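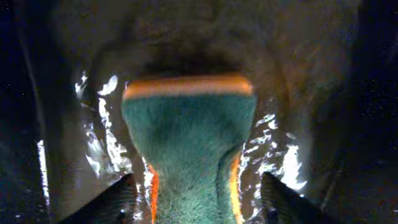 Brorkodham Two-Sided Kitchen Sponge

Item no. 3866

A rectangular sponge for dishes, sinks and countertops. One side is a teal-green scouring layer with a slightly fuzzy, fibrous feel. The other is soft orange foam.

Use the green side on baked-on food, oven trays and stainless steel sinks. Use the orange side on glasses, plates and painted surfaces. The scouring layer can leave marks on nonstick pans, acrylic and polished stone, so try it on a small spot first or stay with the foam.

Soak a new sponge in warm water and squeeze it out before the first use. It comes out of the pack stiff and softens once it is wet. After washing up, rinse it under the tap, squeeze it and stand it on its edge to dry. Do not use with undiluted bleach. Do not microwave.

Sold in packs of 3 or 20. Cartons of 1000 are available to cleaning companies and canteens on request. The carton sponges are packed without individual sleeves.

Single sponges are not sold separately. Packs that have been opened cannot be returned unless the contents are faulty.

For carton orders and delivery questions, contact Marwa Bensaid in the Trilteck sales office. Please have the item number ready.

Page updated May 28, 2023

Related items
Brorkodham Dish Brush, Long Handle
Uto Sink Strainer
Uto Sponge Holder with Drip Tray
Cotton Dishcloths

Shares: 3

This site uses cookies to remember your cart and language. Accept | Settings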